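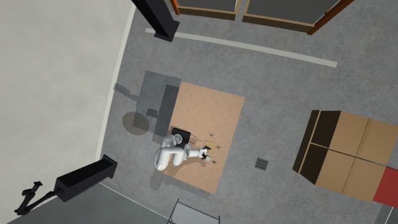

Feb 21, 2018 - Bench cell, equipment planning

Went through the cell layout in simulation with Audrey-Anne before the purchase request goes to Harvey. The arm stays at the left edge of the table. All the small parts are down at its end and the upper half of the top is free, so the smaller table from the Wurnthorpe list should do. Holding off on that line until reach is checked at the far corners.

Arm

Two quotes in hand, Zista and Skalovon. Payload is a non-issue at our part weights. Zista includes the controller and cable set. Skalovon lists the controller separately and wants a signed order before they will confirm a ship date. Melquiades prefers Zista because the spare joint covers can be bought singly. No objection from me.

Gripper

$1,592 each, fingers included. Budget for 2: one mounted, one on the shelf. Last year we lost nearly two weeks waiting on a replacement finger drive and I do not want to repeat that. Finger pads are a consumable and go under supplies, not capital.

Base plate

The model has a rectangular plate under the arm. Lucie can cut ours in the shop if she gets the bolt pattern from the vendor drawing. Charge stock only, no outside machining. Ask Zista for the drawing this week - the one on their site is for the older base.

Floor space

Boxes to the right of the table in the layout stand in for the storage block. Distance is fine for walking past. Still need a real number for the cart path, tape measure job. Power drop is not in the model at all. Ghislain to confirm which circuit we get, and whether a new outlet comes out of our budget or the building's.

Not in this request

Camera and mount. Second table. Guarding, until the risk review is written. Move all three to the May round.

Open

- Reach check, far corners (me)
- Revised Zista quote with shipping broken out (Audrey-Anne)
- Circuit and outlet (Ghislain)
- Service contract: price one year and three years, then decide

Draft request saved in the shared folder under Cormier, bench cell, rev 2. Harvey wants it as a single page.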